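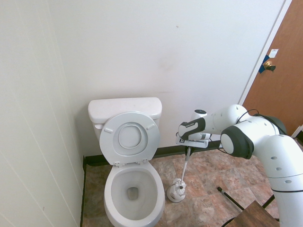

Progress report to the Jundilmont fund
Project: gripper and controller comparison for cleaning tasks in small bathrooms
Prepared by Corina Hollenstein, with Silvan Pfister and Vasanthi Chettiar
Date: 2020-12-01
Period covered: May through the end of November

1. Where we are

The comparison of the two grippers is finished for the toilet brush task and partly finished for the other two tasks in the plan (wiping the tank lid, and lowering the seat and lid from the raised position). The controller comparison started late and has only been run on the brush task. We have not started on the second camera position. Spending is within the amount approved for the period.

The work plan had all three tasks done by now. We are behind on that and explain why in section 4.

2. Setup

All trials were run in the small test bathroom with the arm to the right of the toilet, on the door side. The brush stands in its holder on the tile floor between the toilet and the arm. Each trial begins with the seat and lid up. The arm has to take the brush by the upper end of its long handle, lift it clear of the holder, bring the bristles over the bowl, make a fixed set of strokes under the front and side rims, and put the brush back.

We moved the arm once, in the second month. In the first position the elbow came too close to the wall when the gripper reached for the far side of the bowl, and the controller would stop the motion. The present position gives up a little reach at the back of the bowl. Results from before the move are kept in the log but are not used in this report.

The recordings come from one fixed camera. It gives a good view of the handle and the bowl opening. It does not show the inside of the rim, so stroke contact there is judged from the force readings only.

3. Results

Grippers

The Vosto gripper has two parallel fingers with flat pads. The Aoun gripper has curved fingers and a softer pad surface. Both were fitted on the same mounting plate and run with the same program, apart from the closing distance.

Each gripper was given 60 scored trials on the brush task. We counted a trial as complete if the brush was picked up, used for all strokes and returned to the holder without anyone stepping in.

The Aoun gripper was the better of the two at keeping hold of the handle. When the bristles push against the rim, the handle tries to turn in the fingers, and with the flat pads it often did. A turned handle does not end the trial by itself, but it changes the angle of the brush head, and after that the return to the holder usually fails. With the Vosto pads this was the most common fault by a wide margin.

The Vosto gripper was better at the pickup. It tolerates more error in where the handle is. The curved fingers of the Aoun need to come in close to square with the handle, and when the brush was leaning more than usual they pushed it away before closing. Vasanthi changed the approach so that the fingers come down from above and close slowly, which helped both grippers and the Aoun more.

Returning the brush is still the weakest part of the task for both. The holder is light and moves when the bristles touch its edge. We tried fixing it to the floor for 30 extra trials and the returns improved, but a holder in a real bathroom is loose, so those trials are listed separately and are not part of the comparison.

Controllers

We compared our existing position controller with the compliant controller from the Plirnenlow package. The compliant controller gives way when the brush meets the bowl, and the peak forces on the handle were lower in every session. It also made the handle turn less in the flat pads. Strokes took longer, and in the early runs the brush sometimes lost contact with the rim for part of a stroke. Silvan has since raised the stiffness in the vertical direction. He is fairly satisfied with the current settings but would like another week on them before we call them final.

We have not yet run the compliant controller with the Aoun gripper for a full set of trials. That is the combination we expect to recommend, and we would rather not do so on the strength of the short runs made so far.

4. Delays and problems

The wrist cable was damaged in the first position and the replacement took longer than the supplier had said. The arm is now set up with the cable looped over the top near the elbow, and we check it at the start of each session.

The seat task turned out harder than planned. Both grippers can reach the raised lid, but once it starts to fall the arm has to follow it down, and neither program does this well yet – the lid drops the last part of the way. Natanael Cavalcanti is working on this.

A software update in the fall changed the timing of the force readings. We noticed it only after about 70 trials, and those had to be repeated.

5. Budget

Spending on parts in this period was 3956 dollars, mostly the replacement cable, spare finger pads for both grippers and brushes. Czesław Wieczorek has the receipts and will send copies on request. No change to the total is being asked for.

6. Next period

– Full set of brush trials with the Aoun gripper and the compliant controller.
– Wiping task completed with both grippers.
– Seat and lid task: a decision on whether to keep it in the comparison or report it separately.
– Second camera position, lower and closer to the bowl.

We ask that the deadline for the seat and lid results be moved to the end of the next period. The other dates can stay as they are. The trial log and the force data for the brush task are ready, and Vasanthi can give your reviewers access.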